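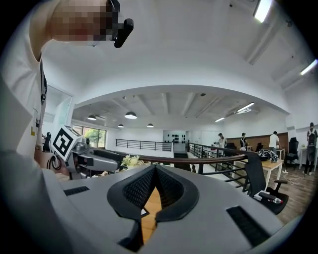

Ronodus compares hand-held grippers

Ronodus has started a side-by-side trial of two finger pad designs for its hand-held grippers, with results due in October. Test lead Lotte Groen said operators would record 691 grasps per design, in blocks of 20 minutes. Tracking is by marker cube and by onboard camera, and the two position traces are then compared – a mismatch over 8 millimetres voids the grasp.

The softer pad, supplied by Grimitz, weighs 28 grams more than the current part. Makis Kyriakidis, who runs the controller side, said the extra mass had so far had no measurable effect on closing time. Wirnura will receive the raw logs.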